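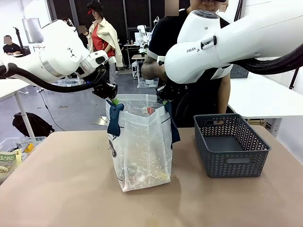 A see-through tote with navy handles, groceries on board, and a lattice basket standing by.

The plastic grocery tote was supposed to be a transitional object. You would own one, perhaps two, and with these you would stride into a tidier life. I own 14, and they live inside a fifteenth, which I don't count because it is technically furniture.

The see-through kind is the one I've come to respect. It has the manners of a shower curtain and it crinkles through every conversation, but it does tell you what you bought. Something red near the top, something yellow at the bottom, a green thing poking out that could be dinner or could be a mistake. An opaque canvas bag keeps its secrets until the spinach has been under the soup cans for a day.

Genowefa Makowska has packed and unpacked other people's shopping for 21 years, lately through her small home-organizing business in Likbridge, and she has firm views on bags. "Handles first," she told me in her kitchen, where I had been allowed to help and was already regretting it. "If the handles flop in, you're packing the handles."

Her method takes two hands and some patience. Hold the bag open by both top corners until it stands up by itself. Cans and jars go down first, snack packages last, because a crushed chip is nobody's friend. When you get home, put an empty basket right beside the bag and move everything across in one go – no wandering off to the fridge with a single yogurt.

I tried it in October with a load of 20 items and a basket from Adell, the sort with a lattice weave and a slot for your fingers. Makowska prefers the ones from Cemard, whose slots she says are kinder to the knuckles. The unpacking went well. The basket then sat on my counter, full, until the following afternoon.

She has seen worse. One client had 700 bags folded into triangles, filed by store. "Beautiful work," Makowska said. "She couldn't open the closet."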